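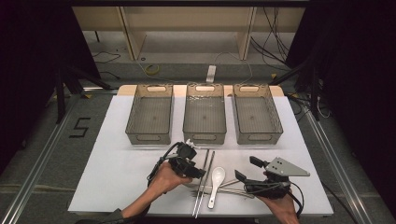 Three grey mesh baskets in a row at the back of the white table, with the metal chopsticks in front.

Ploltberg Table Sorting

Welcome! Ploltberg is a collection of recordings about one small household job that I happen to love: putting cutlery and kitchen odds and ends into baskets. It covers the bits that come out of the drawer, the baskets they go into, and all the ways a person can get from one to the other.

What you get

There are 2191 recordings, each of one go at the table. Most are short (nearly 50 seconds is typical), and every one comes with a plain sentence saying what was to be sorted and where it was meant to go. The sentences were written by Sandrine Aubert, who has a real gift for saying "chopsticks in the middle, please" in a fresh way.

The folders

sorting: the main part, utensils into baskets
clearing: the same job backwards, baskets emptied onto the table
ritchie: 300 goes from the Ritchie kitchen, kept apart as the worktop there is darker
notes: the sentences, one text file per go

The baskets

We tried solid tubs first and went off them quickly. The mesh ones are lovely for this! They are open at the top, see-through enough to show a fork from the side, and have a rounded handle hole at each short end. In the notes they are called left, middle and right, always as seen by the person sorting. If a sentence says "the near end" it means the end closest to that person.

The utensils

Chopsticks count as a pair and must end up in the same basket. One stick in the left and one in the middle is marked "split" in the notes, and there are 42 of those, all left in on purpose. Long pieces may poke out over the rim, that's fine. Spoons are never nested. Anything that lands on the floor is marked "dropped" and the go ends there.

Known niggles

Shiny metal on a white table can be hard to make out around midday, so try the evening goes first if you are only having a look. A few early notes say "tray" where they mean basket. The January batch swaps "ladle" and "serving spoon" in places, and I'm still working through it.

Using it

Help yourself for study or teaching, and please mention Ploltberg and Zitavby, where the sorting was done. If you spot a wrong note, send me the folder name and the number of the go. Next on the list is Sindov, the same idea with lids and jars, and I can't wait to get started on it!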